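Caring for a Sealed Concrete or Stone-Look Counter

Matte counters hide scratches well and hide grease badly. Most of the dull patches people blame on the surface are residue: dish soap that was never rinsed, spray cleaner that dried in place, or cooking oil that has bonded to both. This page covers routine cleaning, residue removal, and testing the sealer. It applies to sealed concrete, honed stone, and matte composite tops. It does not apply to oiled wood.

What you need

Two microfiber cloths, one for washing and one for drying
A pH-neutral cleaner (Laver concentrate or any equivalent)
A spray bottle
A plastic scraper
White vinegar is not on this list. Acid etches concrete and calcium-based stone, and it weakens several common sealers.

Mixing the cleaner

Follow the dilution on the label of whatever you bought. If the label gives a range, use the weak end. A stronger mix leaves more behind on a matte finish and needs a second rinse. Mix in warm water, not hot, and make only what you will use in a week. Label the bottle with the contents and the month.

Routine cleaning

1. Clear the counter. Lift small appliances instead of sliding them, as grit under the feet will cut the sealer.

2. Dry wipe first. Crumbs and salt turn abrasive once they are wet and pushed around.

3. Spray the cloth, not the counter. Direct spray runs into the seam at the backsplash and can reach wall outlets. For outlet covers, use a cloth that is barely damp and keep it off the openings.

4. Start at the back and work forward in straight, overlapping passes. Circular wiping spreads oil and leaves arcs that show under low light. Refold the cloth when the face you are using looks soiled.

5. Finish along the front edge and at the corners. These areas pick up the most skin oil, and on a square-edged counter the sealer coat tends to be thinnest there. Use firm pressure with the cloth folded over the edge so that the top and the upper part of the front face are wiped together.

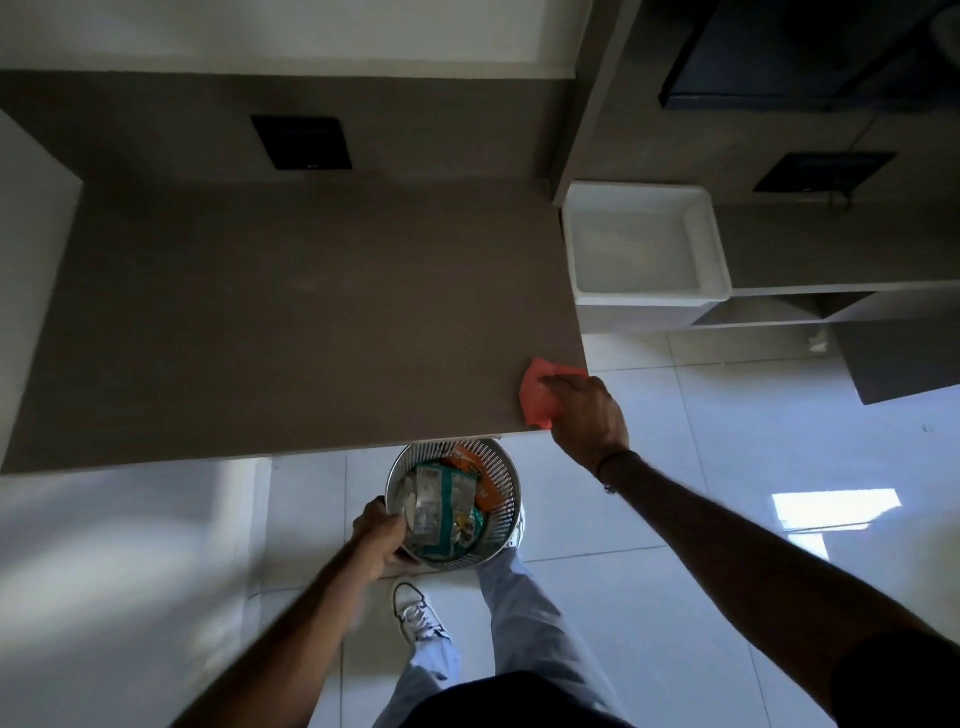
6. Rinse with a second pass of plain water on a clean cloth face, then dry immediately. Air drying leaves mineral spots wherever the water is hard.

Removing built-up residue

Check for residue in the evening with the overhead light off and a flashlight held almost flat to the surface. Residue shows as a smear with a soft border. Etching has a hard border and does not change when wiped.

For residue, lay a cloth soaked in neutral cleaner over the spot and leave it for 5 minutes. Wipe, rinse, dry, and check again with the flashlight. Repeat up to three times. If the mark is smaller after each round, keep going the next day. If it has not changed, it is probably in the sealer, and more cleaning will only wear the coat around it.

Dried food comes off with the plastic scraper held low. Do not use melamine sponges. They are fine abrasives and will polish a matte finish to a visible shine.

Testing the sealer

Put a teaspoon of water on the counter near the sink and leave it for 31 minutes. Blot it up. A darker patch underneath means water is getting through and the top is due for resealing. Test the front edge and one low-traffic area as well, since wear is uneven and a single reading can mislead.

Write down the results. Soledad Ostrowski's maintenance sheet for Harkholm tops uses one line per test, with columns for location, time, and result, and that is enough detail for a home kitchen.

Resealing is a separate procedure. The top has to be fully dry, and cure times differ between penetrating and topical products. Do not apply one type over the other without stripping the old coat first.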